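Orneck (method)

Orneck is a method for training a robot arm to fit computer parts, above all the seating of a processor in its socket. It combines a learned policy, which brings the part close to its place from camera pictures, with a simple hand-written search that takes over near contact. It was developed at Lusard and is usually tested on the Eltlow task set. Supporters describe it as a general answer to close-fit assembly. The published evidence supports a narrower claim.

Background

Putting a processor into a socket is easy for a person and awkward for a machine. The part has to arrive flat and the right way round, and it should be set down without sliding across the contacts. Earlier work mostly relied on exact measurement: if the board was clamped in a known position, the arm could repeat a fixed movement. Such systems did well until a case was put down slightly out of place. Orneck was put forward as a way to drop the need for exact placing.

Method

The policy is trained on recordings of a person steering the arm through the task. The main release holds 3,392 recordings, of which 1,294 cover the processor step and the rest cover other parts. Views from a camera at the wrist and a fixed camera over the table are both fed to the policy, along with the position of the arm's joints. 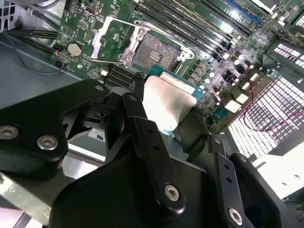
The wrist view matters most in the last part of the approach. When it was left out during training, the policy still reached the right area of the board but often stopped at a poor angle. The authors take this as proof that the policy "understands" the socket. A plainer reading is that the fixed camera is too far away to show small tilts, and that any method given a closer view would gain from it.

Once the part is judged to be near enough, the learned policy is switched off and the search begins. It makes small sideways moves under light pressure until the force readings match a stored pattern. The pattern is set by hand for each type of socket. This step gets little space in the original paper, although much of the final accuracy may depend on it.

Test arrangement

The Eltlow tasks use a whole desktop computer in place of a bare board on a bench. The case is laid on its side with the panel off, so that the arm has to work down between the walls, cables and drive bays. A grey printed fixture plate lies next to it on the table. 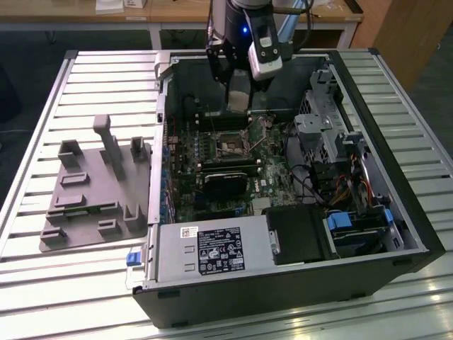
Orneck test cell, with the CPU socket empty and its retention frame lifted.

Using a complete case is a fair step towards real repair work, and it is one of the stronger points of the task set. All the same, the same model of computer is used throughout, and it is moved only a little between trials. Claims that the method copes with "unseen layouts" rest on these small shifts.

Results and criticism

Lusard reported that Orneck seated the processor more often than a policy trained without the search step. The comparison was made over 5 starting positions, each repeated 3 times, and no spread was given. With so few trials, one or two lucky runs could account for a good part of the gap.
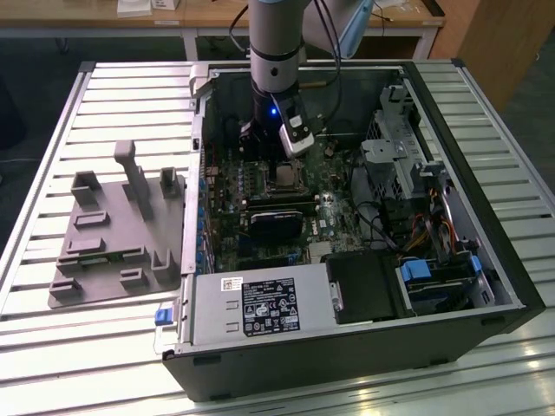 A further complaint concerns what counts as success. Under the Eltlow rules a trial is passed if the processor is resting level in the socket when the gripper lets go. Closing the load lever is not required, and the computer is not switched on afterwards. A processor with damaged contacts beneath it could therefore be scored as correctly fitted.

A group at Maruyama tried to repeat the work with its own arm and gripper. It obtained similar results on the approach, but the search step had to be tuned again from scratch, and the stored force pattern supplied with the release was of no use. Lusard replied that differences in finger stiffness were to blame. No trial using a shared gripper design has been published to settle the matter.

Later versions

A revised version replaces the stored force pattern with a learned one. It removes some of the hand tuning but needs fresh recordings for each socket type. Results have so far appeared only in a short workshop report, without the failed trials.

See also
Peg-in-hole problem
Learning from demonstration
Force control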